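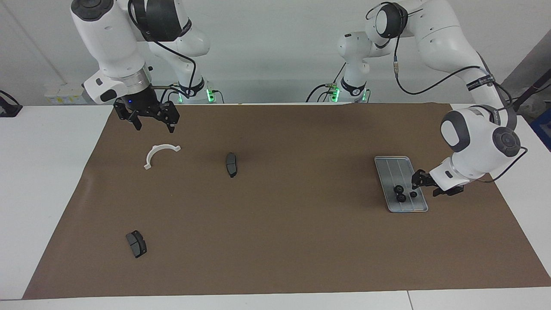 Posted by: M. Alaoui
Role: list moderator, Toltden Model Builders

Hello all,

Thanks for the kind words after the last digest, and sorry I'm slow in answering. I've been meaning to get to this one since Friday and then the weekend went the way weekends go.

On the Gurnar list, a member wrote:

> I'm starting the 1931 railcar kit and I keep losing the little parts.
> My table is white and so are half the castings. Do people use a
> cutting mat, a tray, a towel? The instructions only say "lay out all
> components before beginning," and there are 13 bags of them!

I've tried all of those, and what I keep going back to is plain brown paper. One big sheet, large enough to cover most of the table, with the small parts spread out on top. White castings show up beautifully against it, the dark ones do fine too, and when you're done for the night you can lift the edges and tip everything gently into a box. A towel is kinder to a dropped part, I'll give it that, but the fibers get into everything — my first Troson coach still has blue fuzz under the roof.

A few odds and ends while I'm at it. Tape down the corners, or at least the 2 nearest you, or your sleeve will take the whole business to the floor. Write on the paper! I pencil the bag number next to each little group and draw a ring around it. And please don't open all 13 bags at once, whatever the sheet says. I do 5 at most, and I put the wheel sets off to the side until the frame is square.

I buy the paper on a roll from the packing aisle and one roll has lasted me since a year ago May. Does anyone have a good trick for the tiny springs? Mine still wander.

Warmly,
M.A.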